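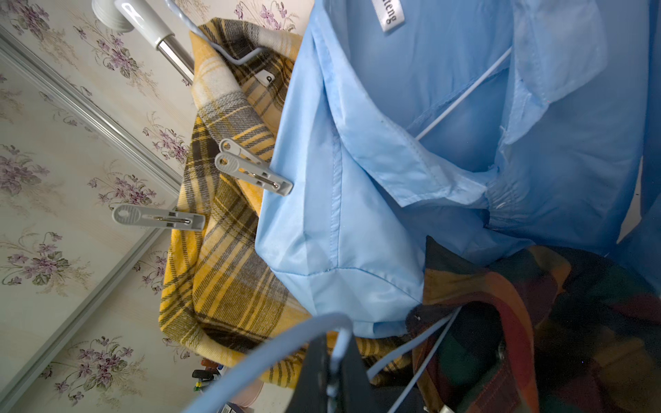
The light blue one, on its hanger.

I've been meaning to write about ironing ever since my aunt Magdalini came to stay last June and found me pressing pillowcases at eleven at night with the radio on. She thought I was unwell. I wasn't, I was having a lovely time!

I learned from my gran, who did the whole family's shirts in one go with a bottle of water beside her (an old vinegar bottle with holes punched in the lid) and a play on the wireless. Collar first, then the yoke, then cuffs, sleeves and body. I still do it in that order and get quite cross with myself if I start on a sleeve. She charged the neighbours 60 pence a basket for a while, until my grandad worked out what the electric was costing.

Satin frightened her, mind you. She'd do it inside out with a tea towel over the top, and she'd make us all be quiet. 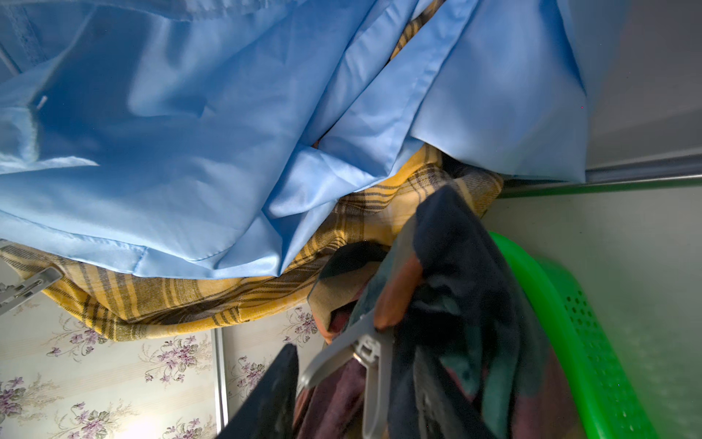

What I do now

Mostly I do less. I used to save everything up for Sunday and end up with a mountain, so these days it's three or four things of an evening while the potatoes are on. Flannel I leave alone unless we've got company. Shirts come off the line a bit damp, get a good shake and go on a hanger with the top button done up.
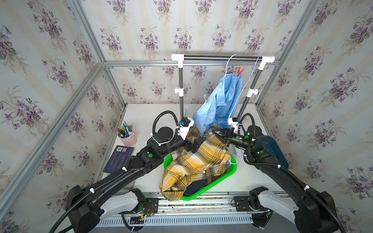 My friend Kai swears by hanging his in the bathroom while he showers, and I did try it for a week, but our bathroom is so cold that all I got was a limp shirt and a telling off for using the hot water. Back to the board, then. It wants a new cover, and I've got my eye on a padded one.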